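Jornada de puertas abiertas del laboratorio de manipulación robótica de Gomside: preguntas frecuentes
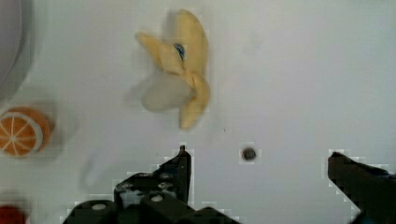
Noemi Villanueva

¿Cuándo y dónde se celebra la jornada?
El 16 de mayo de 2025, en la planta baja del edificio Sandau. La entrada es gratuita y requiere inscripción previa.

¿En qué consiste la demostración?
Un brazo con pinza de dos dedos trabaja sobre una mesa blanca con alimentos de juguete, entre ellos un plátano a medio pelar y una rodaja de naranja. El personal técnico comenta cada ejercicio y atiende las preguntas del público.

¿Cuánto dura la visita?
La visita completa dura 90 minutos. Los grupos no podrán incorporarse una vez iniciada la sesión.

¿Es necesario tener conocimientos previos?
No. Quienes deseen un mayor detalle técnico podrán asistir a la charla de Wojciech Tokarz, responsable del área de control, al término del último turno.

¿Pueden asistir menores?
Sí, a partir de 5 años y siempre acompañados por una persona adulta. Los centros escolares deberán dirigirse a Aurelio Cuevas, coordinador de visitas – la reserva de grupos se tramita por separado.

¿Se puede tocar el robot?
El público permanecerá detrás de la línea marcada en el suelo mientras el brazo esté en funcionamiento. Los objetos de juguete podrán manipularse en la mesa contigua.

¿Está permitido tomar fotografías?
Sí, sin flash y sin trípode.

¿Habrá otras convocatorias?
Está prevista una segunda jornada en agosto. El plazo de inscripción se anunciará en esta misma página.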